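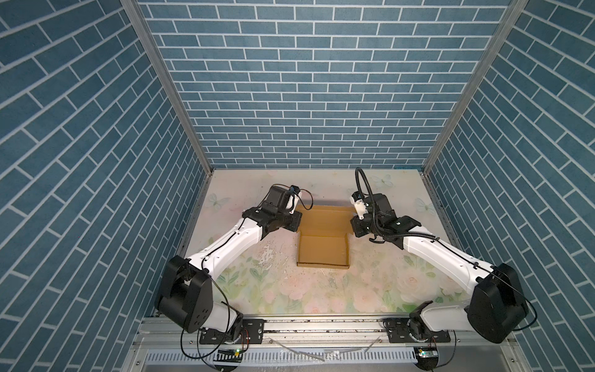

**Padevico** is a church-based hunger relief ministry with its main office in the river town of Clirkenow. It supports parish food pantries, gives small grants to farming groups, and runs a yearly season of giving in the congregations that belong to it. The ministry grew from a shared soup kitchen of 2 neighboring parishes, and today it counts 20 member congregations. The name is also used for the warehouse on the east bank of the river, where most of the food is stored.

## Name

The word *padevico* comes from the dialect of the lower valley. It meant the portion of bread which was put aside at the evening meal for a traveler who might come late. Older hymn books of the region use it also in a wider sense, for any gift that is given before the receiver is known. The ministry took the name when the soup kitchen moved out of the parish hall. Before this it was called only "the kitchen", and some older members still call it so.

## History

The soup kitchen opened in a winter when the cannery at Clirkenow had closed and many families were without wages. The two parishes, one in the town and one in the nearby village of Tak, had until then kept separate charity funds. They joined the funds for one winter only, but the arrangement was renewed in the following year and was never ended. Meals were served at noon in the parish hall, and on most days what was left was carried to homes in the evening.

After several years the pastors of both parishes noted that the same households came back each winter. The kitchen began to give out dry food for the whole month as well, and later seed potatoes and tools in spring. This change was not welcomed by everyone. A part of the Tak congregation held that the fund had been collected for meals and should be spent on meals. The dispute was settled by dividing the collection into two purses, the table purse and the field purse, and givers could write on the envelope which one they preferred. The two purses exist to this day, although most gifts now come without any mark and are divided equally.

Other congregations joined slowly. The largest growth came after a spring flood, when the warehouse was the only dry storage place on the east bank and churches of several denominations brought their supplies there. Most of them stayed as members when the water had gone down.

## Organization

Each member congregation sends one delegate to the assembly, which meets in January. The assembly approves the budget and hears reports from the pantries. Daily work is led by a small paid staff in Clirkenow. A congregation may join if it agrees to three conditions: it must hold at least one collection a year, it must give food without asking about the religion of the receiver, and it must open its pantry accounts to the other members.

The second condition is considered the most important one. It was written after a pantry had asked visitors to attend a short prayer before they received food. The assembly decided that prayer may be offered in a separate room, but that the food must be given first.

## Activities

### Pantries

The pantries give out flour, beans, oil, canned vegetables and, where there is cold storage, milk and eggs. In the last reported year they served 811 households. The way of serving is different from place to place. In Clirkenow visitors choose their own food from shelves, while most village pantries hand out packed portions. The staff recommends the first way, but it needs more room and longer opening hours, and small parishes often do not have these.

Deliveries leave the warehouse early in the morning, usually before 7:00, so that the village pantries can open at noon. Home delivery is offered to people who are ill or who live far from a road.

### Field grants

The field purse pays for seed, hand tools, fencing and the repair of wells. Grants are given to groups and never to single farms. A group must have members from more than one family and must keep a simple written record of what was bought. It does not have to pay the money back, but it is asked to give a small part of the first harvest to the nearest pantry. In poor years this request is dropped.

The best known of the supported groups is the Vuvov growers' circle, which works terraced land above the village of Vuvov. The circle used its first grant to repair a stone water channel, and with later grants it planted beans and winter cabbage on terraces that had been out of use for a long time. It now supplies the pantry at Tak with fresh vegetables from June to October.

### Season of giving

The main collection is held in the weeks before Easter. Each household receives a folded paper bank and a calendar with short readings, and the filled banks are brought to the altar at the end of the season. Children's classes often collect for one named purpose, such as hens or fruit trees. The last season brought more than 1082 filled banks, a higher number than in any season before it. Smaller collections take place at harvest time — in some parishes these are gifts of grain or apples instead of money.

## Religious background

The ministry describes its work as an answer to baptism. Its founding statement refers to the feeding of the crowd in the Gospels and to the rule in Leviticus that the edges of a field should be left for the poor and the stranger. The second text is read aloud each year at the opening of the assembly. Since the member churches differ in their teaching on several matters, the statement is short and avoids questions on which they do not agree.

## Criticism

Some farmers in the valley have said that free seed lowers the price of the seed they grow for sale. In response, the ministry now buys its seed from local growers when the quality is good enough. Another complaint concerns the distance to the warehouse. Parishes in the hills receive their deliveries last, and in snow they may wait several days. A second store near Vuvov has been discussed at the assembly more than once, but no building has been chosen.

## See also

- Gleaning
- Food bank
- Lenten offering
- Parish relief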